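Gollcombe Desktop Notes - README

Reading time: 3 min
Print this page | E-mail this page

Hello, and thank you for stopping by. This folder holds the notes we keep at the Gollcombe repair bench on old office desktops: what was in them, how they came apart, and what we wish we had written down the first time. There are 214 entries so far, one plain text file per machine, with the photographs in a folder of their own alongside.

Each entry gives the maker, the state of the case, the parts taken out and the parts put back. Memory and drives get a line each. If something was left alone on purpose, please say so, as the next person along will otherwise spend a happy half hour wondering whether it was forgotten.
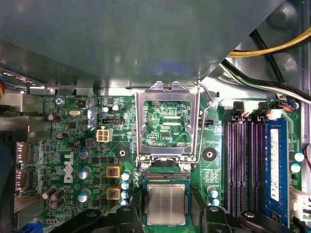

Cable routes are the part of the notes I care about most, and the part people tend to skip when they are keen to get going. Write down where each bundle starts, which side of the case it runs along and what it passes over, before you unplug a thing. Colours are a great help - "yellow and black along the case wall, black, green and white below" is a perfectly good entry for a Dell like this one, and far more use to me than "power leads, right". Do mention small plugs separately, such as the white one with the orange and blue wires at the corner of the board, and note any plastic shroud as well, with which way round it sits. They only go back one way and I have tried the others.

File names follow the Sarpong pattern, so a machine's number comes first and then the maker, all in lower case. Entries 1 to 13 were typed up from the old Skuline notebook and are shorter than the rest. Three of those have no photographs.

Known gaps: fan part numbers are patchy, and the Flodex machines that came in during February still need their board notes finishing. I will get to them, kettle permitting.

Corrections are very welcome, however small - send them to Tetteh Ankrah at the bench, with the entry number at the top.

Print this page | E-mail this page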